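Rendham Evening School
Household Charms and Plant Remedies in Village Life
Handout 2: Water, Thread and Salt
January 2024

Read this before the session and bring your notes from Handout 1. The reading is the second chapter of the course packet, the part on Navodska.

1. What the term covers

"Navodska" is the name used in the packet for a group of household practices built on drawn water. The word is used loosely. In some accounts it means the water itself, in others the words said over it, and in a few it means the person who does the work. When you write about it, say which of these you mean.

The practices were mostly done at home and mostly by women. They were passed on inside families, often from an older relative to a younger one, and the words were supposed to be learned by ear. This is one reason the written versions differ so much. A collector who heard a charm once and wrote it down later may have lost a line or tidied the rhyme.

2. Materials

Most of the recorded charms call for the same few things:

Water drawn before sunrise, carried home without speaking
Red or undyed wool thread
Coarse salt
A herb in season, usually yarrow, mugwort or St. John's wort
A bowl or cup kept for this use

Thread was knotted while the words were said, 7 knots being the usual number. It was then tied on the wrist, hung over a door or buried. Salt was put in the water or laid along the sill. Herbs gathered in June were thought to be strongest, and bunches were dried indoors for winter use.

Note that the herb often changes from one village to the next while the words stay close to the same. In the Fanness charms mugwort is nearly always the plant named. In the Dolan charms it is yarrow. Past writers have argued over which came first. We will not try to settle it in this course.

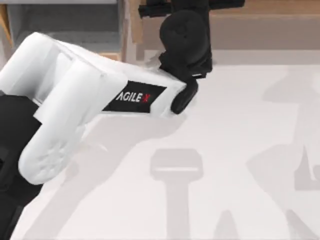 3. Healing and protection

Students tend to treat these as one subject. Keep them apart in your notes. A healing charm is said for a trouble already present, such as a fever, a stye or a child who will not sleep. A protective charm is said ahead of time over a house, a barn, a cradle or a traveler.

The structure is different too. Healing charms usually name the trouble and send it somewhere: into running water, under a stone, out to the woods. Protective charms describe a barrier, often a fence, a wall or a circle of thread. Some of the longer texts do both, and you should mark where the change happens.

4. Reading a charm text

Go through the text once without stopping. On the second reading, mark the following:

The opening, where the speaker says who or what is being called on
The story, if there is one
The command
The closing words

Short charms may have only the command. Do not supply the missing parts.

5. A word on safety

We study these remedies as history and as personal practice. None of them replaces medical care. St. John's wort taken by mouth can interfere with prescription drugs, and mugwort should be avoided in pregnancy. Nothing is to be swallowed in class.

6. Assignment

Choose one charm from the Fanness group and one from the Dolan group. Write 200 words on each, using the four headings in section 4. Then add a short paragraph on how the two use water. The assignment is worth 20 points. Late papers lose 2 points.

For the next session, read the chapter on hearth customs and bring a length of wool thread for the knotting exercise. Cotton slips and is hard to work with.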